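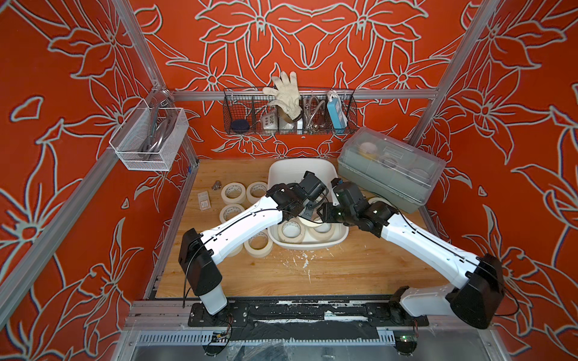

Robot Cell Operator and Fault Tester (two positions)
Stukora, Grusbridge site
Posted Nov 29, 2018

Stukora is hiring two people to run a two-arm work cell and help us get to the bottom of a recurring fault. The job is hands-on and paid by the hour. You do not need a degree. You do need patience, steady attendance and the ability to write down what happened in plain words.

Background

Our cells handle small household and hardware items: rolls of masking tape, pipe fittings, hoses, sponges and so on. Much of the work is picking items up off a wooden tabletop and putting them in a plastic basin. Both arms often have to work over the basin together, and the grippers come very close to each other.

In June the two arms collided over the basin. The left arm was lowering a roll of tape when the right arm started its move early. The grippers locked together and both arms kept pushing for 2 seconds before the operator hit the stop. One wrist joint was damaged. The operator was not hurt, but had been reaching toward the table a moment earlier to straighten a roll, and we treat the event as a near miss.

We have since had 19 more early starts on the same cell. None ended in a collision, as the arms now run at reduced speed. We do not have the cause yet. The two explanations we are working on are a delayed signal between the controllers and a cable that loses contact when the arm is stretched out. Both may be true.

What you will do

Run the same set of pick-and-place tasks many times over, using rolls of tape and other items from the parts list. We expect to need some 2,000 runs before the cell goes back to full speed.
Keep a hand at the stop button whenever the arms are powered.
Log every early start, stall, dropped item or odd noise, with the run number and the position of both arms.
Check the arm cables, mounting plates and gripper screws before each shift.
Lock out power before putting a hand inside the cell. This applies to every reach, including a quick one to pick up a fallen roll.
Wipe down the tabletop and put items back in their starting places.
Attend a short meeting with the controls team at the end of each shift.

What you will not do

You will not open the arm housings, change the software or try to repair a fault on your own. If the cell stops, leave it stopped and call the controls team. There is no penalty for stopping a run. Operators who stop a run and find nothing wrong are paid the same as anyone else.

What we are looking for

Experience in a shop, warehouse, lab, kitchen or any other workplace with written safety rules.
Able to stand for most of a shift and lift 30 pounds.
Comfortable with a basic spreadsheet.
Good enough eyesight, with or without glasses, to spot a frayed cable.
Experience with the Bokutus controller is useful but not required. We will train you.

Long hair must be tied back. No loose sleeves, rings or lanyards at the cell.

Training and hours

Training takes 10 days and is paid at the full rate. It covers lockout, the stop circuit, the log sheet and supervised runs. You will not work the cell without a second person present until you are signed off, and the second person stays in the room after that too.

Shifts are six hours with two breaks. Day and evening shifts are available. The contract is for six months and may be extended if testing runs long.

How to apply

Send a resume and a short note to the hiring desk at our Grusbridge office, or drop them off at the front counter in the Taheri Building. In the note, describe one time a machine or tool did something you did not expect, and what you did next. Half a page is plenty. Please say which shift you prefer and when you could start.

Applicants chosen for interview will be shown the cell and the June incident report, and can ask the controls team about either one.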